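README for the Dava equipment planning set

Welcome, and thanks for taking the time to open this file first. Dava is a small collection of tabletop robot arm recordings together with the planning sheets we used to work out what to buy, what to rent and what to put off until next year. Most folks come for the recordings and then write to us about the money side, so we have put the money side up front this time.

What is in the folder

recordings/ holds 844 short pick-and-place clips with small blocks on a plain table, all done with a single arm and a two-finger gripper.
budget/ holds the planning sheets, one per site, in plain CSV.
quotes/ holds our notes on supplier quotes with the prices taken out, as the suppliers asked.
notes/ holds everything else, including the packing list for the move to Altbridge and a long argument with ourselves over tables.

How the sheets came to be

We started with one bench at Tokurville and a spreadsheet that had exactly three rows: arm, gripper, computer. If you are planning your first station, please don't do what we did! The arm was the easy part. It came with a price and a delivery month, and the price was the price. What we hadn't planned for was the table (the first one wobbled), the power strip, the spare cables, the shelf for the controller, the second set of fingertips, and the hours a person spends resetting blocks between clips. By September our three rows had grown to 35, and those are the rows you will find in the template today.

Every row has a column called "who notices." It sounds a bit silly, but it has earned its keep. If the answer is "the operator, within an hour," the item gets bought before the arm arrives. If the answer is "someone, eventually," it can wait for the next order.
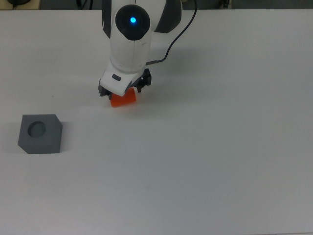 Blocks deserve their own line too, even though they cost next to nothing. We replaced ours more often than any other part of the setup, mostly from dropping them on the floor and losing them under the furniture. Buy them in a few plain shapes and colors, buy more than you think you want, and write down the size of each batch when it comes in. A batch that runs slightly wide will change how the gripper closes on it, and then you are spending an afternoon on settings when you could have spent a minute with a ruler.

For the table, we'd gently steer you toward a plain, pale top that wipes clean. We priced a fancier one with a grid of mounting holes and decided to wait. You may well decide the other way, and the template has a row for each so you can compare them side by side.

Planning for a second station

The Altbridge sheet covers 2 stations sharing one operator. We had hoped sharing would cut the labor line in half, and it did not come close. Resets bunch up, somebody has to walk over, and one arm sits idle while the other gets its blocks put back. The sheet has a field for idle time, filled in from our own logs, and we would ask you to put your own numbers there before showing the total to whoever signs for it.

The Shimada sheet is a rental plan, for comparison. Renting looked dear on paper and turned out easier to live with for short stretches, mainly on account of the service visits being folded into the monthly bill. Shipping both ways is entered separately. Please check that row, as we forgot it in the first draft.

Known gaps

Taxes and import fees are left blank.
Training time for new operators is a guess carried over from Tokurville.
111 of the clips have no matching entry in the reset log, so leave them out if you are working out labor per clip.
The spare gripper is listed under both "spares" and "tooling" in the older Tokurville sheet. Count it once.

Using and changing the sheets

Copy the template, rename it for your site, and keep the row numbers as they are so the summary script can find them. New rows go at the bottom. If you end up adding something we missed, do send it along, even if it's only a box of cable ties.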